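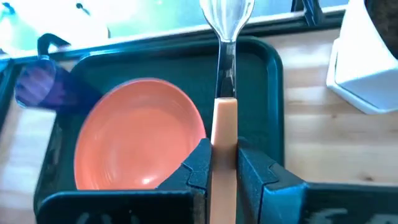

Do Kitchen Drawer Organizers Save Any Time?

I have bought three sets of drawer dividers in my life and I'm not convinced by any of them. The Skosard set cost me $85 and slid around every time I opened the drawer. Double-sided tape fixed that for a month.

Before you spend anything, take everything out and put back only what you used last week. In my case that got rid of the melon baller and a second garlic press I don't remember buying. The drawer closed properly after that, with no dividers in it.

Sellers like to say a tray on the counter "keeps things together." Maybe. Mine keeps crumbs together. If you want one, get one with a low edge you can wipe over in one pass, and don't let it become the place where mail goes.

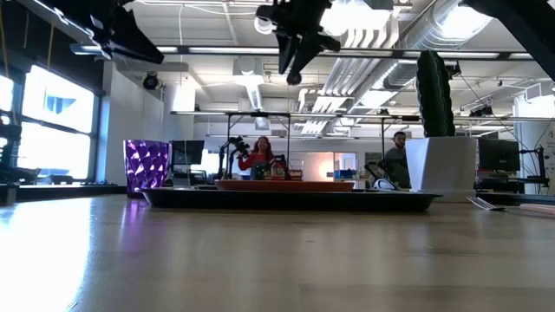 A long black tray with an orange dish on it, a purple cup to the left and a cactus at the right end.

As for drawer liners, the cork kind from Wike stains and the rubbery kind smells until at least January. Plain shelf paper is cheap and you can throw it out.

Vinegar won't get rid of a sticky film on plastic handles, whatever you've read. Dish soap and baking soda, ten minutes, then rinse.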